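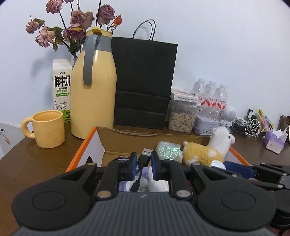 Quick one before the October write-up, tea's going cold.

So the handheld demos. We trained Moradi (our policy, named after nothing) on 112 of them, all picking things out of a box full of clutter. Cables are the pain. A USB lead hangs differently every time you grip it, and the policy kept treating the dangly end as a second object. Re-grasp, re-grasp, drop.

Fix was dull. Predict 8 steps, excute all 8, then look again. Before that we were replanning every step and it dithered. Also threw out the demos where I'd hesitated over the box, which hurt a bit.

Ran some 1,000 grasps overnight on the Grorura arm. Far fewer drops on cables. Soft stuff no better, maybe slightly worse?? Not sure why. Could be the finger pads, could be me.

Next: same thing on the Koltthorpe bench, differnt lighting. Will post the numbers when they're tidy.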